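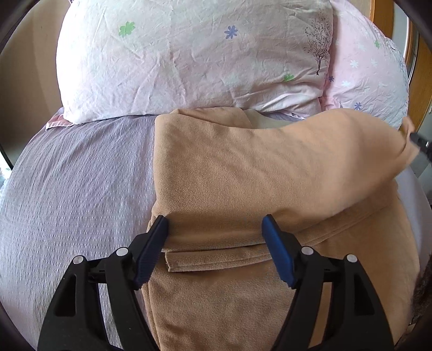
4. Finger pads, pivots and the fabric test

This section is for the Gorix hand gripper with the Etano ridged finger pads. Read it before you use the tool on bedding or clothes, and come back to it each time the pads have been changed. Fitting of the camera and the battery is explained in section 3 and is not repeated.

Revision of this section: 2020-02-06. It replaces the loose sheet that Gimex delivered with the first tools.

4.1 What you need

One Gorix hand gripper, with the camera already fixed
One pair of Etano pads, left and right
The flat key from the tool bag
A dry cloth without loose threads
A folded fleece blanket and one T-shirt, for the test

Any thick, soft blanket will do. Do not use a knitted one with large holes.

4.2 Checking the pivots

Each jaw has two round light-colored pivot caps that you can see from the camera side. Make this check before you touch the pads.

1. Switch the camera off and lay the tool on a table with the caps up.
2. Press each cap with your thumb. It must sit flat and must not turn.
3. Take the handle and open and close the jaws slowly 20 times. The movement should be equal on both sides from start to end.
4. Look along the thin rods between the linkages. Remove hair and lint with the dry cloth.
5. If one jaw arrives later than the other, stop and go to 4.6.

CAUTION: Keep your fingers away from the linkages when the jaws move. The space between the rods becomes very small when the gripper closes.

Note: Do not oil the pivots. Oil goes through to the pads and makes marks on light fabric.

4.3 Fitting the pads

1. Open the jaws fully.
2. Push the flat key under the lower edge of the old pad and lift it. Pull the pad off in the direction of the tip.
3. Wipe the seat. Old glue or rubber crumbs must be gone.
4. Find the letter on the back of the new pad. L goes on the left jaw, as seen by the person who holds the tool.
5. Slide the new pad down from the tip until it clicks. The ridges must face the other pad.
6. Do the same on the second jaw. Always change both pads together, also when only one is worn.
7. Close the jaws with nothing between them. At the tips, the gap between the pads may not be more than 2 mm.

If the gap is larger, take off both pads and fit them again before you think of any other fault. Most often one of them has not clicked.

Note: With the jaws open, the pads do not stand parallel. They lean away from each other toward the tips. This is normal for this model and should not be corrected with the screws.

4.4 Test on the folded blanket

The blanket test shows if the pads can take a fold and keep it. Do it on a bed and not on a table, as a table gives too much support from below.

1. Fold the blanket several times into a thick bundle and put it near the pillows.
2. Come from the foot of the bed, with the tips pointing to the pillows. Leave the jaws open a little wider than the fold you want to take.
3. Put one pad on each side of the fold and close slowly. The fabric should rise between the pads as a narrow ridge.
4. Hold, then lift by the width of a hand.
5. Wait, and look at the ridge. It must not creep down along the ridges of the pads.
6. Lower the blanket and open the jaws. Both pads must let go at the same moment.

A second person or a second gripper may hold a far corner of the blanket up when it is heavy. In this case the two tools must not pull against each other. Lift together, or lift with one only.

CAUTION: Do not squeeze harder to save a bad grip. Open, go back and take the fold again. The rods can bend under too much force, and a bent rod cannot be made straight.

4.5 Test on the T-shirt

Thin jersey is more difficult than fleece. A pair of pads that passes 4.4 can still fail on a T-shirt.

1. Spread the T-shirt on the sheet with the neck toward the pillows. It does not need to be very flat, some creases are welcome.
2. Open the jaws as wide as they go and bring the tips over the shirt, one to each side.
3. Stop before you close and look at the camera view. Both pads must be visible, together with the piece of fabric you want to take.
4. Lower the tips until they touch, then close.
5. Lift straight up. If the sheet comes up with the shirt, you pressed down too much.
6. Repeat at the neck, at one sleeve and at the lower hem.
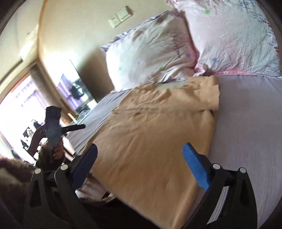 Figure 4-2. Jaws held wide open over the T-shirt, pads on both sides, not closed.

For the lens, please pay attention to strong light. When there is a bright window beside the bed, one pad can be in the shade and look almost black in the picture while the other one looks clear blue. It is the same rubber. If you cannot see the dark pad well enough to judge its position, turn your body until the light falls more equally, or draw the curtain a little. Do not change the exposure setting during a session.

The dark round corners in the camera view come from the wide lens. They are not dirt, and cleaning will not remove them.

Note: Pajamas, socks and other small pieces should be taken away from the bed edge for this test. A hem that hangs down over the side of the mattress is allowed, but do not start the grip there.

4.6 When something is not right

One jaw is slower than the other
Lint in the inner linkage is the first thing to look for. Clean, move the jaws again and compare. If there is no change, a pin joint is worn and the complete jaw must be exchanged.

Fabric slips out downward
The pads are smooth or dusty. Wipe them with a cloth that is slightly damp and let them dry for 5 minutes. If the ridges can no longer be felt with a fingernail, fit new pads.

Fabric stays on one pad after opening
Check for glue at the edge of the pad. New pads sometimes do this with fleece and stop after a day of use.

A cap has come loose
Do not continue. The pin below it can move out sideways and scratch the jaw. Put the cap in the tool bag and send it together with the tool to Majumder, who make the repairs for Gimex. Please do not glue it back.

4.7 Regular care

After each session: wipe the pads and the lens, and store the gripper with the jaws slightly open. Closed jaws leave a mark on the rubber overnight.

After some 400 grips on fabric: repeat 4.2 complete — also if the tool feels good in the hand.

When the pads are changed: repeat 4.3, 4.4 and 4.5 in this order, and write the change on the card in the lid of the case.

Spare pads keep best in their paper bag, away from the window. Pairs from different bags should not be mixed.

Continue with section 5, Matching two grippers.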